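Kiltent Lab Teaches Two-Handed Robots to Handle Things That Bend, Flop and Spring Back

New training method learns from people using handheld grippers, with no robot in the room
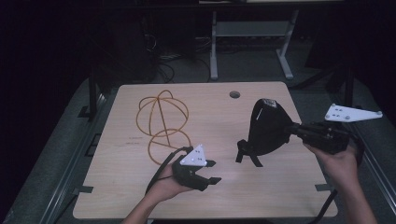

An operator works with a pair of handheld grippers at a Kiltent recording table, with a bent wire form on the board at left. (Photo: Kiltent)

HARKHOLM, February – Researchers at Kiltent have shown that a two-armed robot can learn to pick up, turn and pass along soft and springy objects by studying recordings of people doing the same work with handheld grippers. The method, called Grevance, was trained on 2,913 short recordings made by 33 operators, and the team is releasing the recordings and the training code to other labs this spring.

Robots have been good with boxes and bolts for a long time. Give one a drawstring bag, a loop of wire or anything with straps hanging off it and things get interesting very quickly! The shape changes the moment it is touched. A grip that was fine a second ago is suddenly on the wrong part of the object, and the second hand has to do something about it.

"People do this all day long without thinking," said Shona Lindsay, who leads the Grevance project at Kiltent. "You pinch one side of a bag, the other side sags, and your free hand is already on its way. We wanted to catch that second hand in the act. It's the part I get excited about every time I watch the recordings."

Most two-armed robots are taught by remote control. An operator sits at a pair of controllers and steers the arms through a task, often slowly, and usually with a fair amount of swearing. Kiltent went another way. Operators hold the grippers themselves and stand at an ordinary wooden-topped table. Each gripper carries a white plate printed with dark dots, so that its position and angle can be followed as it moves, and a cable that carries its readings back to the recording computer. The fingers open and close the way the robot's fingers do, so whatever the person manages to pick up is something the robot has at least a chance of picking up too.

The two grippers don't have to match. Kiltent's left and right units differ in size, and the team came to like it that way. Operators fell into using the compact one for hooking and steadying and the bulkier one for clamping and carrying, and the software learned those habits along with everything else.

Each recording session lasted 30 minutes. Operators were given a pair of objects and a goal, such as moving one clear of the other or turning it to face the opposite way, and were then left alone to work out how. Early on, the team wrote out step-by-step instructions for every task. Those were dropped after the first month, when it became clear that people who followed a script were producing stiff, careful motions that the robot copied all too well. The freer recordings are messier. They include dropped objects, second tries and a good deal of fumbling, and Grevance is built to use them.

What makes the method different is how it treats the two hands. Many earlier approaches learn a single combined motion for both arms, which works until one arm arrives late or an object slides. Grevance learns each hand's motion along with a running guess about what the other hand is going to do next. When the guess turns out wrong, the hand slows and waits or shifts its grip. Lindsay's group calls this the "partner signal," and it is the piece they most want other labs to poke at.

In tests, the robot worked through 3 families of objects: springy wire shapes, soft bags and pouches, and items with loose straps or cords. Trained with the partner signal, it completed more of its attempts in every family than the same robot trained without it. The biggest gain came on the strapped items, where a trailing strap tends to catch on the tabletop or wrap itself around a finger. Wire shapes showed the smallest gain. They are light, they roll, and a thin strand is easy to miss with a square-tipped finger. The team has a few ideas about that and is testing new fingertips now.

There are other limits, and the paper goes through them in detail. All of the recordings were made on a flat table under steady lighting. The robot still works more slowly than the people it learned from. It also has trouble when both of its hands block the view of the object at the same moment, a problem that human operators handle by feel and that the current grippers cannot.

"I'd love it if someone broke this in a way we haven't thought of," Lindsay said. "Take the recordings, try an object we never tried, and write to us when it goes wrong. We've been staring at wire and straps for a long time over here and fresh eyes would be a treat."

The release will include all of the recordings, the training code, drawings for both grippers and a printable version of the marker plates, so that a lab without a two-armed robot can start recording on its own table. A plain-language setup guide is being written with the engineering workshop at Cheung, where the second set of grippers was built and where several of the operators had their first try with them.

Kiltent will hold an open afternoon in Harkholm when the release goes live. Visitors will be able to pick up the grippers, make a short recording and watch it played back on screen. Doors open at 2 p.m. and no background in robotics is needed. Bringing an awkward object from home is very much encouraged, as long as it fits on a table and isn't alive.

About Kiltent
Kiltent is an independent robotics research lab based in Harkholm. Its work covers two-handed manipulation, low-cost recording tools and learning from human demonstration.

Media contact
Shona Lindsay, Grevance project, Kiltent, Harkholm
Interview requests and additional photos are available through the Kiltent press desk.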